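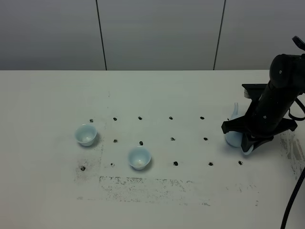

Glaze notebook, January 29, 2020

Tenier clear, batch 4, and the Ultby problem

Mixed 2,000 g dry of the Tenier clear this morning. Sieved twice, 80 mesh then 120. Second pass left a teaspoon of grit behind, mostly feldspar lumps from the bottom of the old bag. Threw it out and did not top up. Specific gravity came in at 1.46 after I let it sit over lunch, so I took off a little water and got 1.48. That is where Dalal Yammine had it for the October batch and I see no reason to move it.

Dipped tiles: three seconds, four seconds, and a double dip of two and two. The double dip crawled at the corners even before it went in the kiln. Do not bother with it again on this body.

Ultby

Still pinholing on the red clay. White clay is fine. I had put it down to the bisque being too low, so last week's tiles went to cone 04 in place of 06, same glaze, same firing. Fewer pinholes, but they are still there, and they are worse on the side that faced the elements. Next I want to slow down the end of the glaze firing and leave the clay and the bisque alone. Plan for the small kiln:

190 F an hour to start, lid cracked, until it stops steaming
lid down, 400 F an hour up to 2050
then 120 an hour to cone 6, hold 15 minutes
drop to 1950, hold 20, off

If the drop and hold does not help, I will try swapping the whiting for wollastonite in a small test batch. Dalal thinks it is the red clay itself and that we should call Lysenko and ask if they changed anything. She may be right. The last two boxes feel sandier than what we had in the fall, and the trimmings dry a shade more orange. I kept a lump from each box in the drawer under the wedging table, labeled.

Shelves

Two of the half shelves are warped enough to rock. Flipped them and put them at the bottom. Kiln wash is getting thick on the rest and flaking onto the ware below – one flake landed in a good bowl on Monday's load. Need to grind them back outside when it is above freezing. Wear the respirator.

Orders and leftovers

Ultov backordered the tin oxide again, new date not given. We have enough for one more bucket of white if we don't waste any on tests. Please don't use it for tests.

The blue bucket has settled hard. I added a pinch of Epsom salts dissolved in hot water and it came back after ten minutes with the drill. Check it Friday. If it is a brick again, more bentonite next time, mixed in dry.

Witness cones are down to one box of 6 and a few loose 5s. Tiles for the next round are cut and drying under plastic, red on the left, white on the right, all stamped on the back.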